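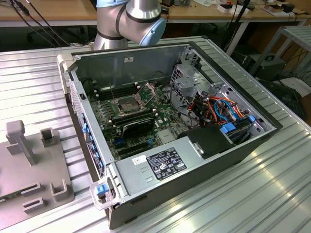
Desktop tower on the bench, socket open, arm behind the case.

Filed under: Robotics / Disassembly

Posting a short thread on our result with the Laro method. Work by me, Fathima Gazi and Asanka Bhattacharjee.

The question was simple. If an arm has to work inside a PC case, how should it decide which way to come in? Most planners we tried treat the case as one solid box with a hole in the top.
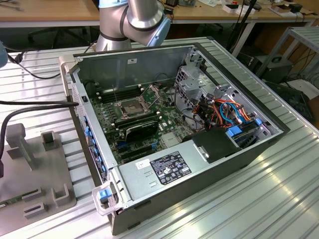 Laro splits the inside of the case into small regions and scores each one by how likely the arm is to touch something it shouldn't. Rigid parts are easy to score. Cables are the hard bit, and a drive cage with orange, red, black and blue wires looped through it gets a high score nearly everywhere. The planner then picks the approach with the lowest total.

We ran 2,368 planned approaches across 22 cases, 100 or more per case. Unwanted contact fell by more than a third against the plain box model. Planning takes five seconds longer.
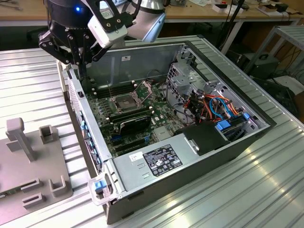 Finger pointing down into the case near the memory slots.

Memory slots did best. Anything beside the drive cage did worst, and we don't have a fix for that yet. Scores are set before the arm moves, so a cable that shifts halfway through is missed.

Moushumi Bepari is working on rescoring during the move. Write-up to follow, code after that.

Related
Borbély: gripper fingers compared
Viltia bench notes, November
Sorting screws by touch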